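2024-03-01

Up before the alarm and got the first wash out by eight. It was dry enough to hang most of it in the yard, though the wind kept wrapping the pillowcases round the line. Second wash went in while I had breakfast. The machine is still walking across the floor on the fast spin, so I stood and leaned on it for the last few minutes with my tea. Must ring Giltis about the feet. They said they would post new ones in October and I have heard nothing since.

The plan was to get the bedroom clothes sorted before the trip to Gastau, and I mostly managed it. I have been living out of the clean pile on the chair for weeks and it had got to the point where I was ironing things twice. So everything came off the chair, out of the bottom two drawers and out of the bag behind the door, and was done on the bed, trousers first as they take up the most room.

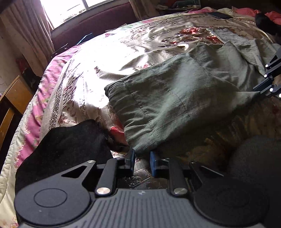
I made three piles in the hall: keep, mend, and the charity shop. The mend pile is the worst of them. Two shirts with no top button, the brown cardigan with the elbow gone, and the good navy skirt, which only needs the hem catching up and has needed it for a year. I put the sewing tin on top so that I can't walk past it. The charity bag is nearly full. I took out the striped jumper and put it back in again. I don't wear it. Mum knitted it and the sleeves are too long, but I may keep it one more winter.

Found a Figueiredo voucher in the pocket of my old raincoat, 300 points and long out of date. Also a train ticket, a hair grip and a shopping list which said only "eggs, string".

Stopped at eleven for toast. Arash Hassanpour came to the door with the post, which had gone to his house again, and stayed for a cup of coffee. He is having the back wall of his kitchen taken down and says the dust is in everything, including the butter. He had a quote of 2,000 for the plastering and wanted to know if I thought that was high. I said I had no idea, but that the man who did my ceiling was good and I would find the number. I haven't found it yet. It may be in the blue folder with the boiler papers.

He asked how long I would be in Gastau. Five nights, if the trains run. He will put the bins out and water the fern. I told him not to bother with the one on the landing as I think it is dead.

Back to the clothes after that. I had a go at folding things the way my aunt does it, in thirds and then stood on end, and it does give more room in the drawer, but the jumpers fall over as soon as you take one out. I have done the T-shirts like that and left the jumpers flat. Socks are in the small drawer now and the scarves have gone up to the shelf in the wardrobe. I wiped the drawers out before anything went back. There was a lot of fluff and one dead moth, so I have put fresh lavender bags in and will look again in the spring. 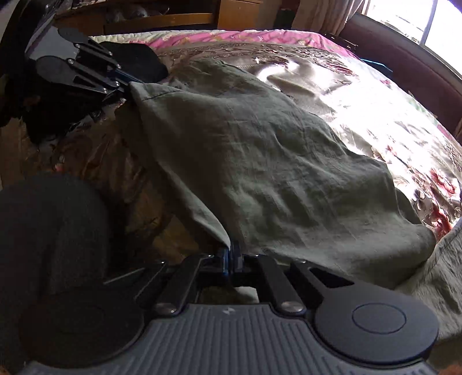 The packing list for Gastau is shorter than last time. I took far too much then and carried it up all those steps for nothing. This time it is the small case and the canvas bag, and one pair of walking shoes, worn and not packed. I can never fold anything big properly when I am in a hurry. If you pull it out by two corners on the bed first, as with the olive-green cloth, you can at least see which way it wants to go. I have allowed two jumpers, the raincoat, three tops and something decent for the dinner on the last night. The book can go in my coat pocket.

Lunch late, the end of the lentil soup with rice. Walked down to Pasodlow afterwards for travel toothpaste, washing powder and a new pair of tights. They have moved everything round again and I ended up in paint. Bought a packet of wooden hangers while I was there, as half of mine are the wire ones from the cleaners and they leave points in the shoulders of everything.

It clouded over on the way back and I got the washing in just before the rain. The towels were still damp at the hems, so they are over the bath and the pillowcases are on the airer. Swapped the wire hangers for the new ones and was four short, so the winter coats will have to wait.

Spent the evening on the buttons. Did both shirts and found a near enough match for one of them in the tin. The other has a slightly bigger button at the neck but it will be under a collar. Didn't start the skirt.

Tomorrow: ring Giltis, charity bag to the shop before twelve, look in the blue folder for the plasterer, buy eggs.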